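A seat at the table in Skikholm, and I nearly missed it

Sun 25 January

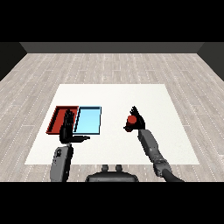 A white tabletop on a pale plank floor, computer-rendered.

I nearly didn't go to the Fora evening at all. It was raining sideways, my bus was late and I'd had a long week, but a neighbour had put my name down and I felt bad about wasting the chair. I'm glad I went, and my shoes have nearly dried out!

For anyone new to this page, Fora is our local network for getting more women to stand for office, and Skikholm is where most of its meetings happen (I cover them when I can, between other things). Friday's was the launch of a training scheme called Petek, for women who have thought about standing for the district council and then talked themselves out of it. There are 64 places, the sessions run until August, and childcare is paid for. That last bit got the loudest cheer of the night.

The council has eight women on it at the moment. I knew the number was low, but hearing it read out in a full hall is another thing, and there was a bit of muttering near the tea urn. One woman behind me said she'd lived under that council for most of her life and could name two of them.

Kamrul Mondal, who runs the scheme, talked for longer than he was meant to and got away with it. He said Fora had been round the estates and villages with a survey, and 563 women had sent it back. The thing that came up again and again was money – what it costs to print leaflets, get to meetings and lose an evening's pay. Plenty of them also said they had never once been asked to stand. "So we're asking," he said, and then he dropped his notes and had to carry on without them. He was better after that, I thought.

There was a grumble or two as well. A woman from the Trisow side wanted to know why every session was going to be in Skikholm when the last bus home goes so early. Fair point, and she got a proper round of applause for it. Kamrul said they were looking for a hall out there and would take suggestions, so if you know of one with decent heating, do get in touch with them.

I also asked what happens after the training, as I've seen a few of these schemes hand out a certificate and wave goodbye. The answer was that everyone gets paired with a serving or former councillor up to polling day, whichever party they're with, or none. There's a small grant towards leaflets too. Fora has raised 1806 pounds for that so far, mostly from a sponsored walk and a very long quiz night, and it wants more before the summer.

Forms are at the library desk and at the Fora office, and you don't need to belong to a party or have any experience. I took one home for my sister, who has opinions about bin collections that really ought to be heard in public – she hasn't forgiven me yet, but she has filled in the first page.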